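2019-07-31
Open day, bench 2. Notes while I still remember them

Doors at 10. Set up since 7, mostly cable faff. Left arm would not home the first two tries, power cycle fixed it, no idea why, same as January. Someone please look at the connector on the left base before the Rencombe visit.

Visitors: the Drindulov people first, then the school group, then two from Teixeira who stayed till lunch and asked the best questions. Ismael did the talking, I ran the station, Jeferson on the e-stop and on the door when it got crowded.

Task for the day = plywood boards, pick from leaning. Three boards against the back wall, arms take them by the edge. Picked this over the cup stacking from last time. Boards are big, people at the back can see them, and a miss is obvious to everyone (good and bad).

Kept the blue dotty walls and the marble floor in. Ismael wanted plain gray for the visitors, I said leave it, the policy was trained on all kinds of backgrounds and if it can't cope with this one better to know now. It coped. Kids liked the walls more than the robots I think.

Settings, so I don't have to guess next time:
- speed cap 600 on the Flolurar controller, same both arms
- grip force one notch under default. Default marks the edges
- wrist cameras on auto exposure. Should be fixed, forgot
- stands at the feet of the boards, otherwise they slide on the marble
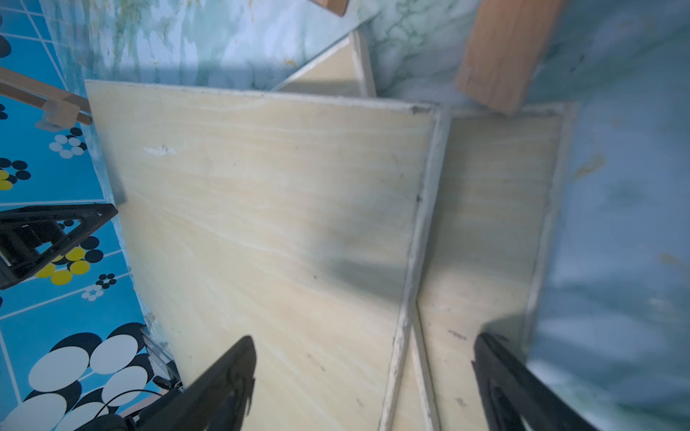
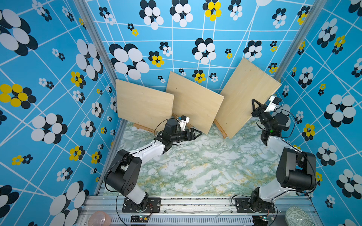
Bench 2 during the board demo. Wrist cam first, then the fixed cam with both arms in.

Runs. First one clean, applause, felt good. Second one the left arm went for the gap between two boards and sat there thinking for ages. Ismael filled in with the story about the dropped monitor. Jeferson asked me quietly if he should stop it, I said wait, it backed off by itself and took the right one the second time. Teixeira guys wanted to know if that was scripted. No!! Told them so.

After that I moved the boards by hand between runs, different lean each time, let a couple of the kids choose where. Good idea, do it again. Much better than us placing them, people believe it more. Bad idea: letting them do it with the arms powered. Jeferson stopped that after one go and he was right. Rule from now on, arms parked and power off before anyone reaches in, visitors or us.

One real failure. Right arm got hold of the tall board too near the corner, it twisted in the fingers and came down flat on the marble. Loud bang. No damage that I can find, new scuff on the board maybe, they are all so scuffed I can't tell. Log saved under openday_7. Looks to me like the grasp point drifts up the edge when the board leans hard to the side, but have not gone thru the frames properly yet.

Questions we got that I had no good answer for:
- what happens if the board is bent (don't know, never tried, should)
- how long to teach it a new object. Ismael said "it depends", which they laughed at
- can one arm do it alone. Small ones yes. The tall board, I doubt it
- does it know it has dropped something. Sort of. It went back to looking after the bang but I could not say if it noticed or just timed out

To do
Fix exposure on both wrist cams - me
Left base connector - Jeferson
Cable ties for the right arm, the loops hang too low and caught my sleeve
Write back to Drindulov, they want the video, check with Ismael which runs we are ok sharing. I'd send the slow one aswell
Order thinner plywood, see if it still grips at the lower force

Packed up late, boards left in place for tomorrow. Don't move them pls, want to repeat the corner grasp from the same start.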